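Tabletop cabinet with ribbed sliding door goes into small-run production

Greltari has released the production specification for its two-shelf tabletop cabinet, a compact storage unit in orange-toned wood intended for benches, bathrooms and kitchen counters.
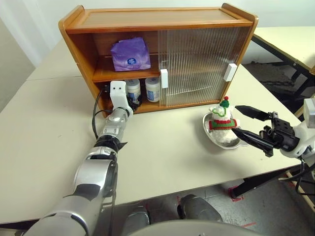

By Areeba Jafri
May 13, 2018

The Prurkside workshop will build 100 units in the first run, with deliveries to follow in October. Each carcass has two compartments, one above the other, and a flat top with a raised, rounded edge at each end. The profile was retained from the prototype to stop small items rolling off sideways.

The front closes with a single translucent door of fluted clear plastic. It slides across the opening, leaving half the cabinet accessible at any time, and carries white handles. Designer Waqas Khattak said a hinged door had been ruled out early because of the clearance it needed on a crowded counter.

"A hinged door that size wants 210 millimetres in front of it," he said. "Most people keep a kettle there."

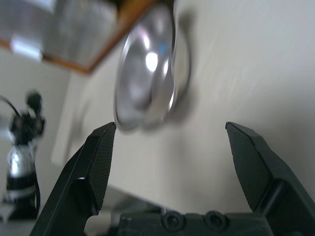 The lower compartment is sized for upright jars and tubs, the upper for soft packs and other light goods. Rated load is up to 15 kilograms for the whole unit, with the heavier items kept low. Trays and dishes are expected to sit beside the cabinet.

Wood colour will vary between units. Greltari applies a clear finish and does not stain to match, so grain and seam lines stay visible along the sides. 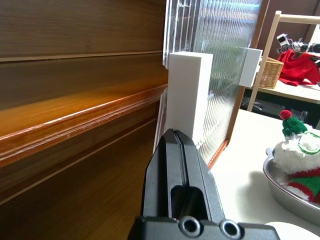
Ribbed panels scatter light and blur the outline of whatever is behind them, but the grooves collect dust. The care sheet calls for a soft brush drawn along the ribs, followed by a damp cloth. Solvent cleaners are not to be used on the plastic.

Replacement doors will be sold separately through Preltitell. Jade Paquette, who handles orders there, said fitting one takes 4 screws and no adjustment to the track.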